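Wir haben unsere Regeln für die Arbeit mit Tischgreifern neu geschrieben. Stand 2. September 2023, Version 2. Weil mehrere Leute danach gefragt haben, stelle ich die wichtigsten Punkte als Thread ein.

1/ Geltungsbereich: kleine Greifer mit Servoantrieb, gedruckte Finger, leichte Gegenstände. Für Industriearme gelten bei uns andere Papiere, die sind deutlich länger. Intern heißt das Ganze »Mussa-Regeln«, nach dem Projekt, in dem sie entstanden sind.

2/ Jeder Gegenstand wird vor der ersten Aufnahme in die Liste eingetragen: Name, Material, Gewicht, weich oder hart. Bei weichem Spielzeug kommt dazu, wie weit es zusammengedrückt werden darf. »Schildkröte, rosa« reicht als Name, wenn es nur eine davon gibt.

3/ Gestufte Fingerspitzen: Es zählt, welche Stufe anliegt. Wir schreiben für beide Finger getrennt auf, wo der Kontakt sitzt. Emmanuel Gachanja hat darauf bestanden, und er hatte recht. Ohne diese Angabe lassen sich zwei Griffe am selben Objekt kaum vergleichen.
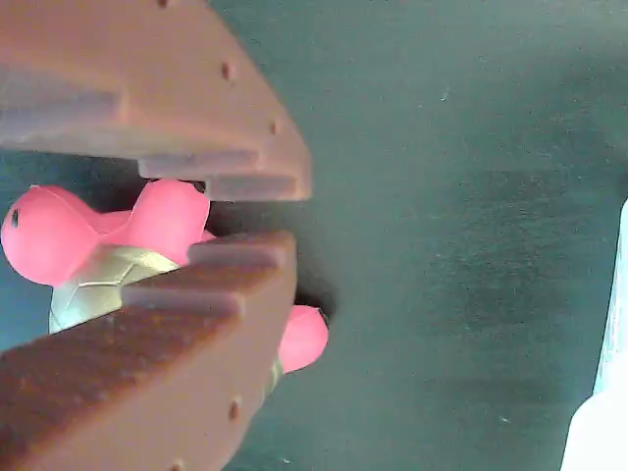 4/ Griffkraft immer von unten herantasten. Start mit dem kleinsten Wert, dann in festen Schritten höher. Wer mit dem Wert vom Vortag anfängt, trägt das ins Protokoll ein.

5/ Leitungen: Vor jedem Lauf den ganzen Weg mit dem Finger nachfahren, vom Stecker bis zum Servo. Kein Kabel quer über Kopf oder Finger, wenn sich der Greifer gleich bewegen soll. Schlaufen zur Seite legen und fixieren. Platinen gehören auf einen Halter, auch wenn es nur für einen kurzen Test ist.
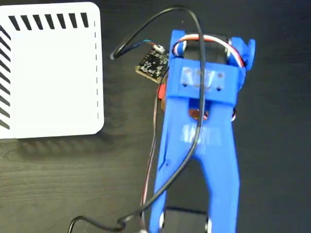 6/ Spannung weg, bevor jemand zwischen die Finger fasst. Das gilt auch bei kleinen Servos. Der Not-Aus ist für Notfälle da und ersetzt das Ausschalten nicht. Mwende Muriithi prüft das bei jeder Einweisung einzeln ab.

7/ Klebeband ist eine Zwischenlösung. Erlaubt sind bei uns bis zu 83 Griffe, danach wird geschraubt oder neu gedruckt. Die Zahl ist nicht wissenschaftlich, sie stammt aus einer Testreihe im Mai, bei der danach die ersten Streifen aufgingen. Wer Band aufklebt, notiert die Stelle.
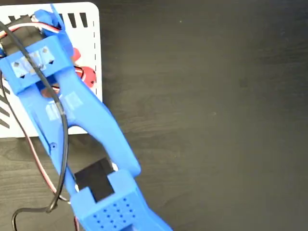
Gedruckte Teile bekommen außerdem eine Teilenummer und ein Druckdatum. Auf der Unterseite, damit die Nummer beim Greifen nicht abgerieben wird. Teile ohne Nummer kommen in die Kiste für Muster und werden nicht mehr eingebaut.

8/ Arbeitsfläche: nur das, was zum Versuch gehört. Werkzeug zurück an die Wand, Karten und Vorlagen entweder festkleben oder weg. Bei der Fläche selbst ist uns die Farbe egal, solange sie innerhalb einer Reihe gleich bleibt.

9/ Unscharfe Bilder werden nicht gelöscht. Sie bekommen die Kennzeichnung »Bewegung« und bleiben in der Reihe. Dasselbe gilt für überstrahlte Stellen, Kennzeichnung »Licht«. Wer löscht, verfälscht die Quote – auch wenn es gut gemeint ist.

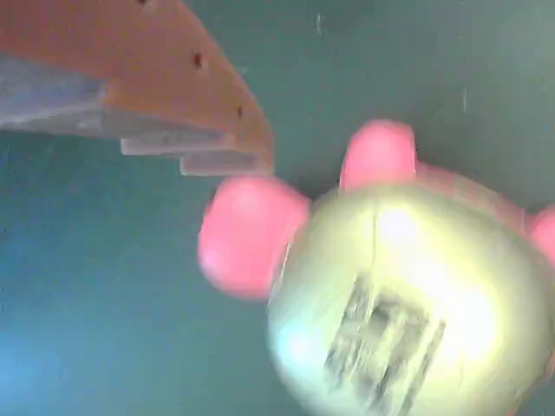

Ist ein Aufdruck auf dem Objekt nicht lesbar, bleibt das Feld leer. Nicht aus dem Gedächtnis ergänzen und nicht aus dem Nachbarbild übernehmen. Mitali Siriwardena hat beim Nachprüfen von 1.577 Einträgen 403 gefunden, bei denen genau das passiert war.

10/ Fehlgriffe zählen wie Griffe. Abgerutscht, umgekippt, gar nicht berührt: drei verschiedene Kennzeichnungen, bitte nicht zusammenfassen. Im Zweifel entscheidet die Person, die am Platz stand.

11/ Abweichungen sind möglich, aber schriftlich und vor dem Lauf. Ein Satz genügt. Leandro Riquelme sammelt sie, und beim nächsten Überarbeiten schauen wir, welche davon zur Regel werden sollten.

12/ Offen ist noch, wie oft Finger mit Verschleiß getauscht werden. Bei Trornum geht man wohl nach Sichtprüfung, wir würden lieber messen. Wer dazu eine Vorschrift aus dem eigenen Betrieb hat, gerne hier antworten.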